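Perihan Kırmızıgül had $525 a month for robot software and a boss at Graltach who wanted an actual arm by May. She bought simulation seats first, at $299, and spent the difference on cables, a line every budget forgets and every auditor finds.

The Namolex quote ran to 15 pages. The arm was on page two. The rest was brackets, training and a fee for reading the quote. Her rule now: rehearse the job on screen, then shop for fingers.

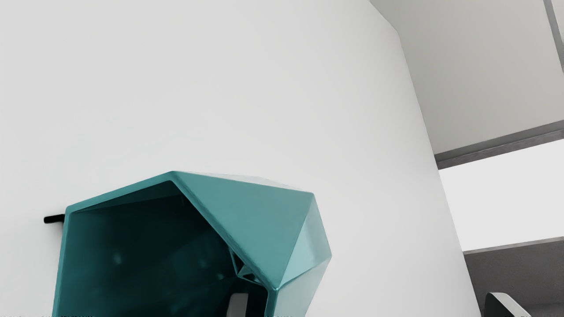 Simulated gripper fingers at work around a hollow teal object.

Prokent has yet to send its price.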